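Menmont workshop collects examples for a sorting robot

The automation group Gendari has started to collect examples for its learning system in a workshop in Menmont. The work began in August and has now reached 3366 recorded examples, the group told us on Tuesday. The system, which carries the name Geum, should learn to pick up household and office goods and put them into tubs, boxes and bins.

An example, in the language of the group, is one complete attempt at a short task. An operator guides the arm by hand controls, and the pictures from the cameras are stored together with the positions of the joints. After that the operator gives the attempt a mark: good, usable or bad. The bad ones are also kept, but in a separate folder.

"We thought first that we need only the good ones," said Theresia Grabner, who leads the collection. "Then the system had no idea what to do when an object slipped. Now we ask the operators to let a mistake happen and to correct it slowly."

Each operator has a target of 100 examples in a shift. Grabner said that this number is reached on most days, although the first hour is usually slow. A new operator makes 30 examples for practice, and these are not counted.

The tasks are simple to describe. The arm must lift a small thing from the table and place it in a tub, or take it out of a carton and lay it down. Between two attempts the things are moved to other places, so that the system does not learn one position by heart. The tub also changes its side. In one part of the collection it has its lid on, and the correct behavior is then to leave it alone and wait.

Corina Danzer, who checks the recordings, spends most of her time with the views from the wrist. In her opinion they are more useful than the views from higher up, but they are also more difficult. "The fingers are always in the way of something," she said. "When the arm goes low, a tub becomes very big and the rest of the table becomes very small. A person understands this immediately. The system must see it many times."

Danzer is also responsible for the second surface, a steel table. It reflects the light strongly, and an early version of Geum tried to take hold of reflections. For this reason the group has set apart 800 examples for steel only. They include recordings in which the table is clear and there is nothing to pick up. In such a case the system should do nothing, and Danzer said it still has difficulties with this.

The logistics company Clutton, which operates a returns warehouse outside the town, has agreed to test the system when the collection is finished. In the warehouse, goods come back in mixed packaging and are sorted by hand. A spokesperson for Clutton said that the test will be limited to one table, and that no decision was taken about further use.

Gendari did not want to give a date for the test. Grabner said that the group will first train the system with the present examples and look at which tasks go wrong. New recordings will then be made only for these tasks. The fingers of the gripper will stay the same until the end of the collection, because a change would make the older wrist views less useful.
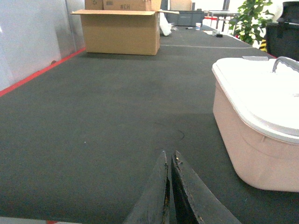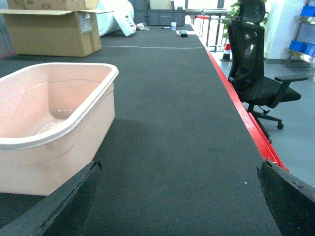
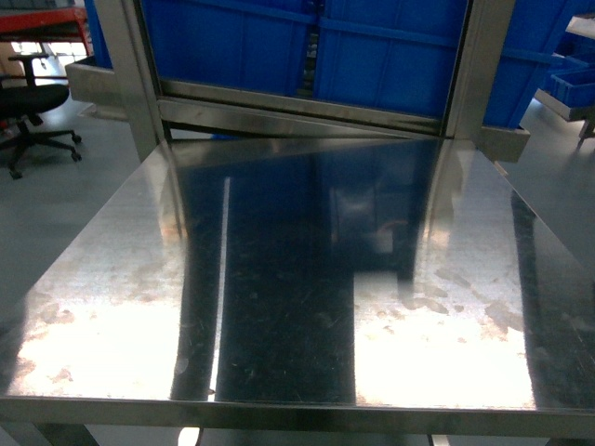

The workshop in Menmont. First and second picture: the dark work surface from the wrist of the arm, with the tub on the right and then on the left. Third picture: the steel table, with blue bins behind it.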